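Threads > Small Business > Moving premises

Wayne Wragg
February 2020

We moved the shop in October and I said I'd write up what it cost and what I'd do again. A few people have asked, so I'm finally doing it. Thread.

Background for anyone new: we frame pictures and do a bit of map mounting. Two of us, me and Diệp Huỳnh. We'd been in the old place on the main street for nine years and the lease was up.

The new rent was going to be $900 a month more than we were paying. I asked for a shorter term at a smaller increase. The agent took a fortnight to answer and the answer was no.

Started looking one street back. Less foot traffic, but most of our work is booked ahead or comes from regulars. I went through the order book before deciding. Very few jobs had come from someone walking past.

The place we took was a dry cleaner's. Good light at the front, awful floor at the back. The landlord agreed to fix the floor and we agreed to do our own painting. Get that kind of thing in writing. Ours was in writing and it still took three emails.

Mail: do the redirection early. I left it until the week of the move and a cheque went to the old address. The new tenant was decent about it and walked it round.

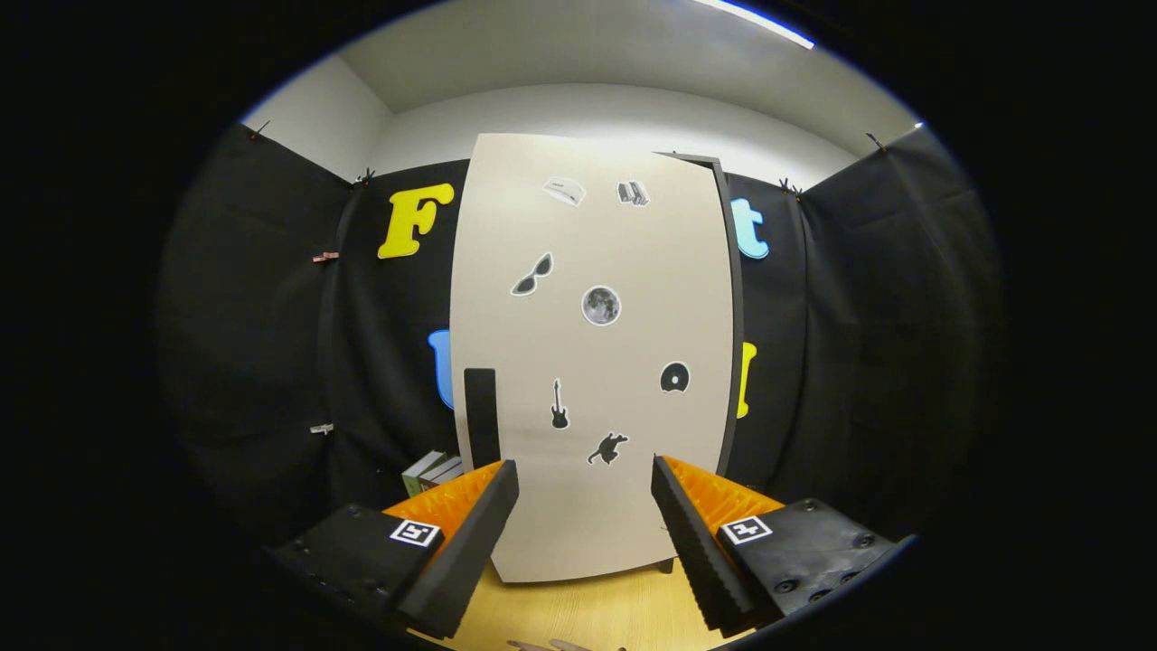 The cream board on the light wooden table.

Phone and internet were the worst part. Eleven days without a landline. Customers rang, got nothing and assumed we'd shut. If I did it again I'd divert the number to a mobile before touching anything else.

Costs, since that's what people wanted. Van and labour, $578. Painting came in at roughly $2,000 including the ceiling, which we hadn't planned on. The signwriter charged extra for the second visit, and that was my fault for measuring the window wrong.

Insurance. Ring them before you move stock, not after. Ours covered goods in transit but only if they had the date and both addresses. Kiều Lại at the bakery had the same trouble when she moved and she's the one who told me to check.

Glass went last, upright, in its own load. Nothing broke. Diệp packed it and wouldn't let me help — fair enough.

We told regulars by postcard. Some people said that was old-fashioned, but they kept the cards and brought them in with the map side up. The email got a lot less response.

Things I'd leave behind next time: the second filing cabinet, the offcuts I was sure I'd use, and every tin of paint with no label. We paid to move all of it and then paid the tip to take it.

Four months on, takings are close to what they were and the rent is lower. December was quiet. January was better than last year's. I'm not drawing much from that yet.

Parking out the back is the thing customers mention most. We never had it before and I'd underrated it. People with a big frame under one arm don't want to walk two blocks.

Still to do: a proper sign on the corner, which council has to approve. The form is in. I'll post when I hear back.

23 comments · 41 shares

More from this author
Working out a fair price for small jobs
Old map, new backing: what we charge and why
Is a second phone line worth it?
Closing for a fortnight over summer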